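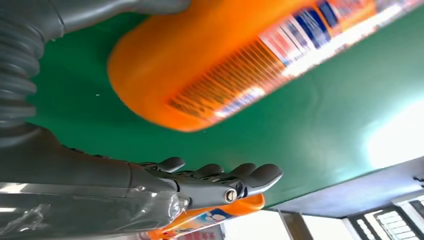 Home Courses Student Work Reports Contact

November 27, 2019
Submitted by Project Group 7, Consumer Packaging Option

Label Adhesion on Refillable Household Bottles: Final Report

1. Background

Refill programs depend on bottles that survive repeated handling. The bottle itself rarely fails. The label usually does, either by lifting at a corner or by losing print where fingers rub it. A refill shop in Gredadton agreed to let us collect returned bottles at its counter, and this report covers what we measured on them between April and the end of the fall term.

The work had two aims. The first was to find which part of a wraparound paper label fails first. The second was to compare the stock adhesive used by the shop's supplier, Drovier, with a water-based alternative that the supplier was considering.

2. Materials

All bottles were blow-molded polyethylene with a screw cap, in two sizes. Labels were coated paper with a plain overlap seam. The stock adhesive is called Type A in this report and the alternative is called Type B. We were not given the formula of either one.

We received 1046 returned bottles. Of these, 808 still had a label that could be graded. The rest had been stripped by customers, replaced by hand-written tape, or damaged in ways that had nothing to do with adhesion, and they were left out.

3. Method

Each label was graded at four places: top edge, bottom edge, seam, and center panel. A grade of 0 meant no visible change and a grade of 4 meant the paper was off the bottle or the print could not be read. Two members of the group graded every bottle separately. Where they differed by more than one grade, a third member decided.

Grades were entered in Punditz, the survey tool the department already uses. It is not designed for lab data and it rounded our half grades during the first week. Those entries were typed in again from the paper sheets.

For the peel test we cut strips from unused labeled bottles and pulled them at a constant rate on the Chowdhury bench in the materials lab. The bottles were stored at room temperature before testing. A second set was soaked in dish soap solution overnight and then air dried.

The rub test used a felt pad under a fixed weight. The pad was run for 2000 strokes or until the print broke, whichever came first.

4. Results

The seam failed first on most of the returned bottles. Bottom edges came next, and top edges were nearly always sound. Center panels showed print loss but almost no lifting. Small bottles did worse at the seam than large ones, which fits the tighter curve the paper has to follow.

In the dry peel test the two adhesives could not be separated. After soaking, Type B lost more strength than Type A, and several Type B strips came away with the adhesive still on the paper - a failure at the bottle surface. Type A strips tended to tear through the paper.

The rub test gave no useful comparison between adhesives. It did show that dark print wore more visibly than pale print on the same stock.

5. Limits

The returned bottles had no usage history. A bottle refilled once and a bottle refilled many times were graded the same way. Soap strength in the soak test was set by us and may be higher than in a normal kitchen. The peel bench was recalibrated midway through the tests, so the first batch of dry strips was run again and only the second set is reported.

6. Recommendations

The supplier should keep Type A for labels on small bottles. A wider overlap at the seam should be tried before any change of adhesive, as it needs no new material. Future groups should mark each bottle at its first fill so that grades can be matched to the number of refills. Grading sheets and peel curves are stored with the department office under the group number.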